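3.2 Der Arbeitsplatz als Ablageort

Für die Auswertung wurden die Tische der Werkstatt Wurkeck danach unterschieden, welche Geräte dauerhaft auf ihnen verbleiben und welche nach Gebrauch in die Schubladen zurückgelegt werden. Wir sprechen im ersten Fall von Standgut, im zweiten von Wechselgut. Die Trennung folgt den Angaben der Nutzerinnen und Nutzer, nicht der Hausordnung, die bis Juli keine Regelung für die Tischflächen enthielt.

Zum Standgut zählen vor allem Behälter für Schreib- und Zeichengerät. Der Becher am Wandplatz ist aus Metall, blassrosa lackiert und trägt seitlich ein geprägtes Etikettfeld, dessen Umriss an eine Flasche erinnert. Er ist dicht mit Bleistiften gefüllt, darunter gelb-schwarz gestreifte, schwarze und dunkelrote.

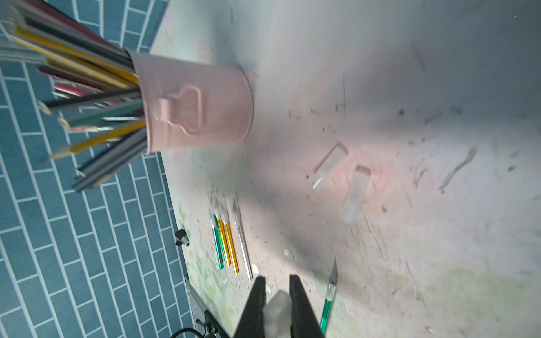
Agnes Dalen

Die gemischte Füllung ist für Gemeinschaftsplätze typisch. Stifte verschiedener Herkunft sammeln sich in einem Gefäß, und eine Sortierung nach Härtegrad, wie sie an den persönlichen Plätzen vorkommt, wird nach Auskunft der Befragten nach kurzer Zeit aufgegeben. Gesucht wird nach der Farbe des Schafts – wer einen bestimmten Stift bevorzugt, merkt sich dessen Lackierung.

Die helle Arbeitsfläche vor der blaugrün gekachelten Wand ist stark verfleckt und verschrammt. Solche Spuren wurden in der Begehung als Nutzungsspuren erfasst, ohne sie einzelnen Tätigkeiten zuzuordnen. Eine Zuordnung wäre nur mit einem Belegungsplan möglich gewesen, und dieser wurde nicht durchgehend geführt. Aguiar hat für den Nachbarraum vorgeschlagen, die Flächen in Felder von 90 mal 90 Zentimetern zu teilen und jedes Feld für sich zu bewerten. Wir haben das Verfahren übernommen, die Randfelder an der Wand jedoch zusammengefasst.

3.3 Schneidwerkzeug und Schutzkappen

Schwieriger einzuordnen sind die Bastelmesser. Sie gelten als Wechselgut und sollen mit aufgesetzter Kappe in die flache Schublade gelegt werden. In den Gesprächen wurde die Kappe als das Teil genannt, das am häufigsten fehlt oder getrennt vom Messer liegt. Auf dem Tisch in Abbildung 2 kommen beide Zustände vor: Das silberfarbene Messer trägt eine mattierte, durchscheinende Kappe, weitere klare Kappen liegen einzeln auf der Fläche.

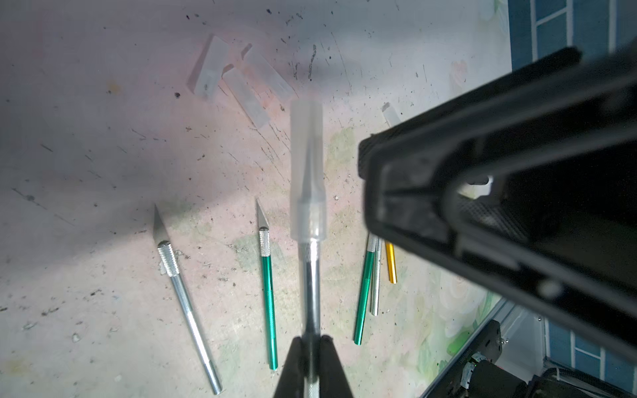 Abb. 2: Bastelmesser mit aufgesetzter Schutzkappe, dahinter lose Klingenkappen auf der Arbeitsfläche.

Durchsichtige Kleinteile heben sich von einem hellen, fleckigen Untergrund schlecht ab. Hinzu kommt an diesem Platz ein verblasstes Blumenmuster in Grün und Rosa, das stellenweise noch zu erkennen ist. Naciri und La empfehlen für vergleichbare Plätze eine einfarbig dunkle Unterlage oder eine kleine Schale für die Kappen. Die Schale wurde von den Befragten bevorzugt, weil eine Unterlage beim Zeichnen stört.

Für die Kodierung gilt eine lose Kappe als eigenes Objekt, eine aufgesetzte wird mit dem Messer zusammen erfasst. Bei teilweise verdeckten Kappen entschied die zweite Durchsicht durch Vương.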